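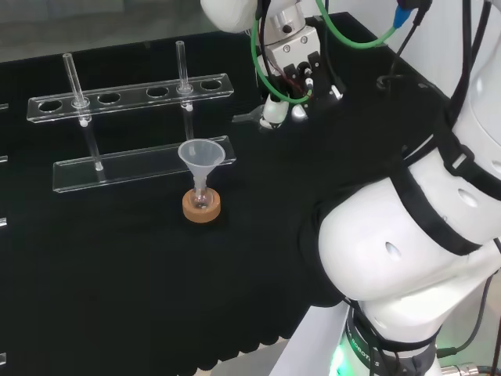 Page last changed: March

Reading time: 2 minutes

Teaching by Hand at the Westgate Laboratory

At Westgate, a robot's education begins with an operator. The Grulametti project asks whether the handling of ordinary laboratory glass can be learned from human demonstration, and its bench has been kept deliberately plain: black cloth, an acrylic rack, glass tubes, and a funnel set in a small flask on a cork ring.

The operator guides the arm by remote control while the system records each movement of the wrist and fingers. Glass is difficult to teach. It is clear, it reflects the room lights, and it does not forgive a firm grip. 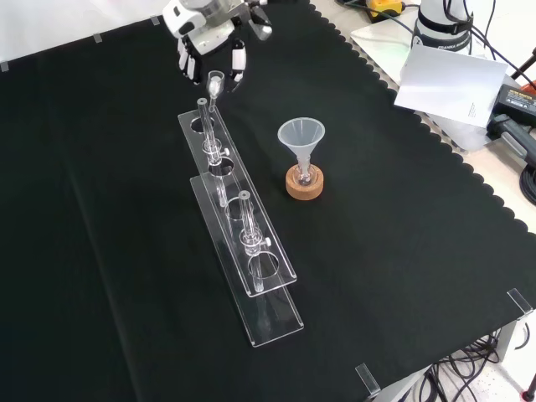

New operators practice for two weeks before their sessions are admitted to the training set. The project has accepted 692 demonstrations to date, against a first target of 600. A further 300 were set aside, most of them for hesitation near the rack.
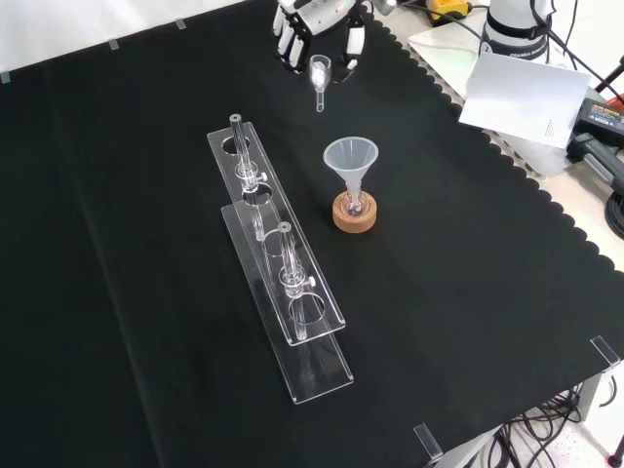 Partners at Haverford will repeat the work on a second bench, with operators trained separately. Stollia, which supports the project, has asked that both sites follow the same written procedure.

This site uses cookies. By continuing to read, you accept our cookie policy.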